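Food Presentation and Storage, Unit 7
Small Dishes at the Table: Trays, Tubs and Lids
Handout prepared by Chrysanthi Pappas
Revised May 31, 2019

Bring this handout to the practical. The reading from April still applies, except for the section on chilled platters, which we are dropping.

Background

Most of you come to this unit having worked with large plates. A large plate has a center and an edge, and you build from one toward the other. Small-dish service works differently. The diner sees several containers at once, and the table between them is part of the arrangement. A mat or tray gives the eye somewhere to begin. The containers can then sit off it, beside it or on it, depending on what is being served.

We use the word "tray" loosely. Some of the ones in the Laing room have sides, others are flat, and a woven mat fixed inside a frame counts as a tray for our purposes. Bamboo is common for this. It is light and it looks good next to pale containers, but it does not like standing water. Wipe it with a damp cloth, dry it at once, and store it on its edge.

Look at how a framed mat is put together before you put food near it. The strips run one way only, so crumbs collect between them in lines. Brush along the strips, never across. The cord at the joints holds grease, and a mat that has been used for fried food will smell of it long after the surface looks clean.

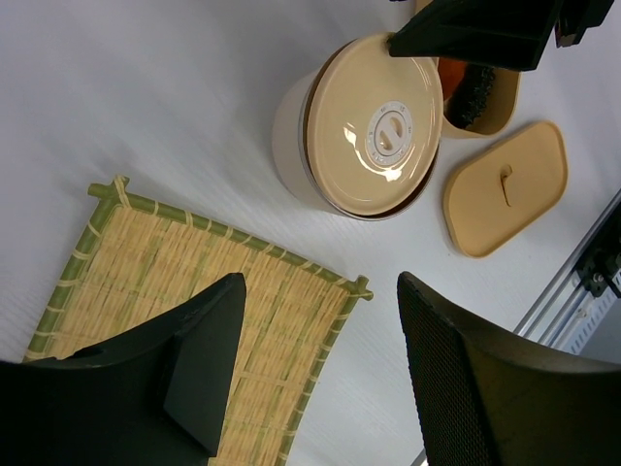

Bamboo mat with lashed frame; round container with a vented lid.

Lids

Vented lids come up every term. A vent lets steam out of a container that has been closed while the food is still warm. Without one, the steam condenses under the lid and drips back. Rice gets wet on top and stays dry underneath, and anything breaded goes soft. Open the vent when you close the lid, leave it open until the food has stopped steaming, then close it for storage. Students often do this in the wrong order.

If the lid has a dial, turn it all the way in each direction before you start. Dials stick when starch has dried in the track. Soak a stuck dial in warm water and work it by hand. Do not force it with a knife.

Plain lids need less attention. When you take one off, set it down near its container with the inside facing up, unless the instructor tells you otherwise. Iraklis Fragkou, who taught this unit before me, had students put them all in a stack at the back of the bench. I don't ask for that. With several tubs open, a stack of lids takes too long to sort through.

Bowls and contrast

A steel bowl reflects whatever is put in it. Bright food looks brighter, and pale food can look gray if the light is poor. Rolls, dumplings and buns are the hard ones here. Put something colored next to them and they recover. A piece of whole fruit will do it, and so will a cut vegetable with the skin left on.

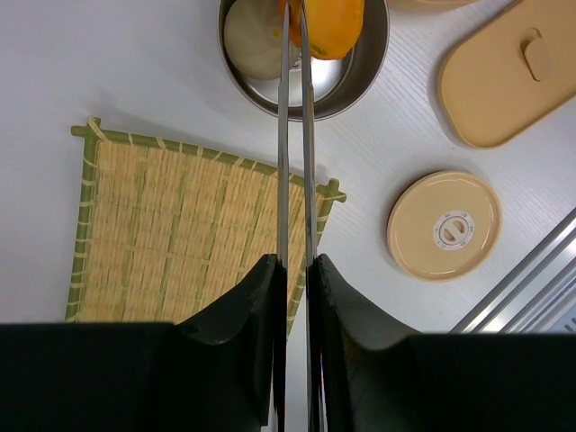

The same rule holds for quantity. Two items in a bowl look like a choice. Once there are six or seven, they look like a supply, and people take more. Decide which you want before you fill the bowl. In the practical you will be asked to say which one you were aiming for, and Sotiris Konstantinidis will mark you on whether the bowl agrees with what you said.

Leave the rim clean. Fingerprints on polished steel show from across the room.

Tubs

A tub with rounded corners is easier to empty and easier to wash than one with square corners. It is also harder to fill neatly, and small amounts tend to get lost in it. Shredded food is the usual case. Shreds should be lifted in with a fork and left alone, so that the pile keeps its height. A small orange clump on a flat beige floor, with bare space on all sides, reads clearly even though there is very little of it. Something long, dark and knobby laid over the rim does the opposite and pulls attention to the corner. Both can be used in one tub if the dark piece is kept away from the pile. Pressing either of them flat spoils it.
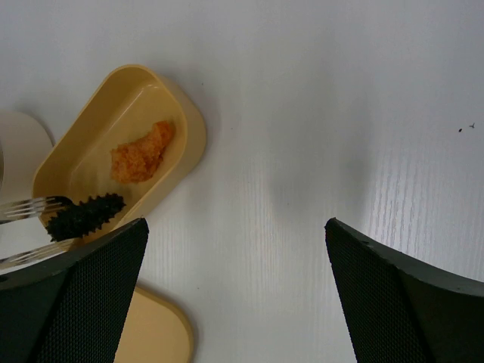

Forks and serving pieces cause more trouble than the food does. The usual fault is a utensil that is the wrong size for the container, so that it tips out or slides under. Check this before service. Where a fork goes into a firm, bumpy piece, as with the dark one at the rim of the tan tub, the tines have to be set well in or the piece will roll when it is lifted. Use a second utensil to steady it if you need to. Soft food should be scooped.

For the practical

Work in groups of 3. Each group gets one tray, one steel bowl and two tubs with lids. The tubs are the Nonness ones from the lower shelf — please leave the Platetti set where it is, it belongs to the evening class.

You have 15 minutes to set out the table and roughly the same again to clear it. Clearing is marked. Kalliopi Psarras will check that mats are dry and that every lid is back on its own tub.

Write up one page afterward. Say what you put on the tray, what you left off it, and what you would move. A sketch is fine, but label it.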